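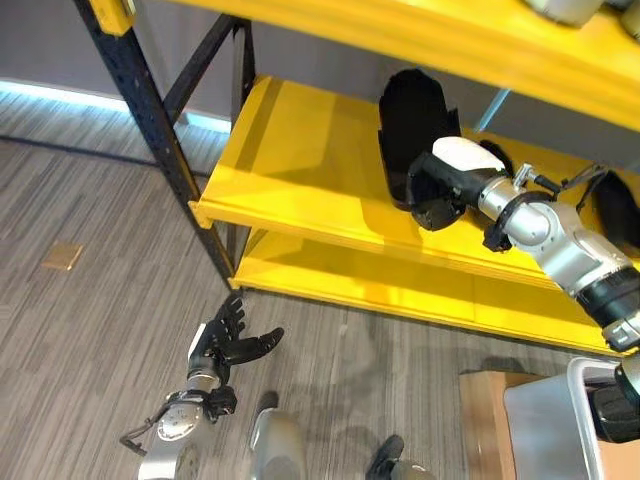
VACANCIES / Stores and Warehouse

Stores Assistant, Covthorpe (part time, 16 hours a week)

We have read plenty of adverts for jobs like this one and most of them promise a fast-paced environment. Ours is a storeroom. It has yellow shelving with black uprights, a grey floor, and a stock list that claims 2,115 lines. We doubt that figure, and checking it will be a good part of your first few months.

You would put deliveries away, pick orders for the Lumico and Nair counters, and keep each shelf matched to its label. Heavier pieces belong on the lower levels. At present that rule is followed when people remember it — the long black parts tend to get laid wherever there is a gap, and then three of us go looking for them.

We have been sold two labelling systems since June and are not convinced by either. If you arrive keen on a third, expect questions.

What we ask for: steady lifting, legible handwriting, and the nerve to say that a count is wrong. A forklift ticket is no use to us. Stores experience may help, though we have met people with ten years of it who could not put a box back.

Shifts are mornings, with 31 days' paid leave pro rata. There is parking, sometimes.

Send one page to Senthil Raju at Brakau, Covthorpe, by 23/11/2023. Please leave out the word "passionate". Interviews last 10 minutes, followed by a walk round the shelves.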